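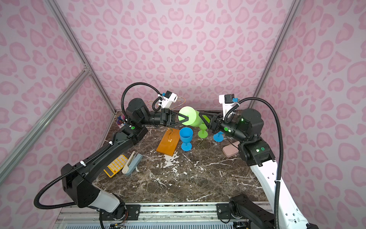

One reader wrote in to say plastic cups always come out of her cupboard smelling stale, and was there any way around it short of buying new ones? There is! I had the same trouble with the cheap bright ones we take camping. Mine get a soak in warm water with a good spoonful of bicarb, then a rinse and a proper airing on the rack – upside down, but propped on a chopstick so air gets in underneath. Leave them overnight if you can. I also stopped stacking them one inside the other back in May, and the smell hasn't come back. If you're short on shelf space (aren't we all), tuck a bit of paper towel between each one. For tea stains, make the bicarb into a paste and rub it round with your finger.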